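Clellcombe Community Hall – pre-season walk-through, November
Done by: K. Nel, with Themba Baloyi for the upstairs bits
Copy to: Lwazi Khumalo

ENTRY AND FOYER
Front doors open outward, closers working – OK
Mat – edge curling on the left, trip hazard. Tape for now, replace before the Christmas concert
Exit sign – lit
Extinguisher – tag in date, bracket loose. Themba tightened it

MAIN HALL
Floor – OK. Bit slippery near the stage, someone's been at it with the wrong polish again
Stacked chairs – too high. Max is on the wall, please read it
Power points – 2 cracked covers on the Kurville Rd side. Switched off and taped. Sparky to quote
Fire exit, rear – BLOCKED by trestle tables. Moved them. Third time this year, not good enough
Stage steps – handrail wobbles, still not fixed from last time

KITCHEN
Gas isolation valve – labelled, turns freely
Fire blanket – missing!! Ordered
Fridge seal – perished, needs doing before summer
Rangehood filters – filthy. Hendrik to soak
Hot water – too hot at the sink, tempering valve wants looking at. Sign up in the meantime
Sink tap – drips, washer probaly 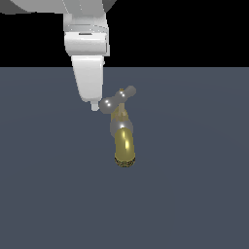

TOILETS
Accessible toilet – grab rail solid, emergency cord tied up out of reach, untied it
Lights – 2 tubes out in the gents
Exhaust fan – noisy but going

OUTSIDE
Ramp – moss, needs a pressure wash
Gutters – full of leaves, some 30 metres to clear. Do before it gets hot
Car park light – timer wrong, comming on at 4 pm

Quote from Gatix for the rail and ramp work was $770, Lwazi to say yes or no. Re-check exit and blanket first, rest can wait.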